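Pernevthorpe Play Library - small parts and table check, with my comments
January 2020

Hello all, Nermin here. I did the walk-through of the activity room and I've typed it up the way I did last September, item by item with my grumbles attached. OK means leave it alone. FIX means somebody's name is on it. WATCH means I'll look again next time.

1. Floor and walkways - OK
Clear from the door to the sink. The mat by the coat hooks has finally been taped down (thank you Santosh!) and I tried pretty hard to trip on it.

2. Shelving, wall side - FIX
The tall unit still rocks if you lean on the left upright. One wall bracket has worked itself loose. Santosh Rastogi has the drill, so Santosh gets the bracket. Please keep the heavy puzzle trays on the bottom shelf until it's done, even if that means bending.

3. Shelving, window side - OK
Solid. Dusty, but I wasn't checking for dust.

4. Tables - OK, one comment
Legs locked, no wobble, no sharp corners. The perforated metal top is fine for adults, but little fingers like to go exploring in holes, so a board goes down before any of the under-fives sit there.

5. Wooden boards - WATCH
I ran a cotton ball over every face and edge, which is the quickest way I know to find a splinter. It snagged on one board, back corner, and Mark Anthony has that one at home for sanding. The rest went back in the rack. Store them flat please - the one that got left leaning by the radiator is never going to be right again.

6. Shape blocks - FIX
My favorite part, and the longest. The full inventory is 287 pieces in the Clarnari tubs and I went through the lot with a mug of tea. Look for chips, flaking color, cracks, and anything sticky. Two pieces came out, both with chipped points. They're in the envelope on my desk and they do NOT go back in the tub, however nicely a child asks.

Pointed shapes take the most wear, so I check those first now. Cylinders and cubes hardly ever fail.

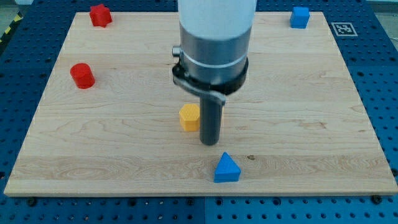
Do we have to test every block for size, or only the new ones?
Only the new ones, and any older piece that has chipped or split. Drop it in the small parts tester, and if it fits all the way inside, it stays out of the under-threes tub. Whole pieces we've already passed don't need doing again.

7. Tub lids and labels - FIX
Lids all close. Three labels have lost their age range, and Themis Sarantis is reprinting them. Until then, go by the list inside the cupboard door.

8. Wipe-down supplies - OK
The Korkitar spray is on the high shelf with its cap on, where it should be. We're low on cloths. I've added a pack of 20 to the order.

9. First aid box - WATCH
Stocked and in date, but the little scissors have wandered off again. If they're in your apron pocket, no questions asked, just put them back.

Ankit Semwal is doing the next check with me so that more than one of us knows how this goes. Comments to me by email or on the clipboard, and please write so I can read it!

Nermin Taşdemir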